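4.2 Who decides on the table setting

The second theme in our interviews was the choice of the table setting. At first we did not plan to ask about it. In the pilot talks, however, several couples came back to the tables again and again, also when the question was on music or on the guest list. We therefore added one open question ("How did you come to the tables you had?") and coded the answers separately.

Of the 724 couples in the survey, 60 were interviewed in person. In the survey data, the table setting is the item on which couples and venue managers agree least. Managers at Skarnuren and Plerkmont, the two rural venues in our sample, see it as part of the package. The linen is in the price, the layout is fixed by the fire rules, and the couple may change the centerpieces. The couples see it as the part of the day that belongs most to them. Many had decided on a cloth or a color before they had decided on a menu, and they were disappointed to hear that the venue's own linen must be used.

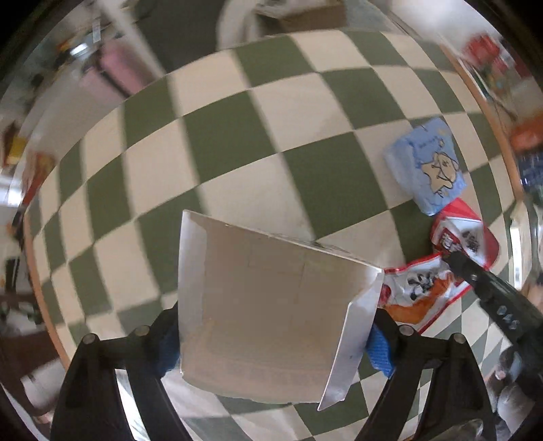 Mirjana Spahić objected to this reading when we presented an early version of the section. In her opinion the couples do not really want to choose the cloth; they want to be asked. She pointed to the interviews from Plerkmont, where the manager shows three cloths at the first visit and nearly all couples take the first one, and are content with it. We find this remark convincing for Plerkmont. For Skarnuren it explains less, as couples there were also asked, but late, when the deposit was already paid.

The time of the question seems to be important. Couples who talked on the tables before signing the contract described the later planning as calm. Couples who talked on them after signing used words such as "small print" and "extra." The extra costs themselves were not high. One couple remembered a charge of 2,000 for the whole decoration, tables included, and did not complain on the sum, only on the fact that it came in February, in a letter, without a call before.
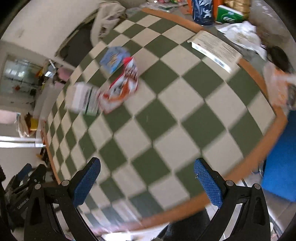 Figure 3. Round table with checkered cover in green and off-white.

A further point is the shape of the table. Round tables were preferred by most couples with divorced parents, and long tables by couples who married in a barn. Stüber and Meinecke report a similar pattern for hotel weddings, but they explain it by the size of the room. Our material does not allow to separate the two explanations. In the barns, the room is long and the wish for long tables may simply follow the room. We also did not ask the parents, who in some families paid for the dinner and had a clear opinion on the seating.

Section 4.3 turns to the catering contracts, where the late question appears again in another form.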